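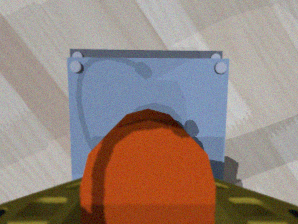 1. Background and aim

Charity running events ask entrants to raise money through a personal page. The organizer of the Kevwood Hill Run, a cancer support fundraiser with a 10 km trail course, made its anonymized records available to our course. The aim of this project was to find out whether the timing of a runner's first message to supporters is related to the total raised by race day.

2. Data

The file covered 400 registered entrants. Entrants who withdrew before the start, and those who joined through a company team such as the Brandes or Ultis teams, were removed because their totals were pooled. Of the remaining records, 200 were drawn at random for analysis. Each record held the registration date, the date of the first message, the number of donations and the sum raised. Registration opened in January.

Age and sex were not supplied. Training history was collected by a separate form, which 67 of the sampled runners filled in. It was used only for section 4.

3. Method

Runners were split into two groups. The early group sent a first message within two weeks of registering. The late group sent it after that point or did not send one. Totals were strongly skewed, so medians were compared and a rank-sum test was applied. One page had received a single gift of 2000 dollars. The test was run with and without this record.
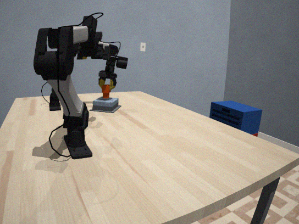 The result was the same in both runs. The early group had the higher median total, and the difference was significant at the 5 percent level. Most of the difference came from the number of donations. The median size of a donation was close to equal in the two groups.

4. Training form

Runners who reported following a written training plan were more likely to be in the early group. The form was optional and the replies cannot be treated as a random sample. No test was carried out on these data.

5. Limitations

The study is observational. A runner with a personal reason for entering, such as a recent diagnosis in the family, may both write sooner and receive more support. The records do not allow this to be separated from timing. Cash collected at the Brokunlow finish area was logged by bib number, and entries with unreadable numbers were left out.

6. Further work

Eckhard Pfeiffer suggested assigning reminder dates at random at the next registration. This would need consent wording on the entry form.

Submitted June 29, 2025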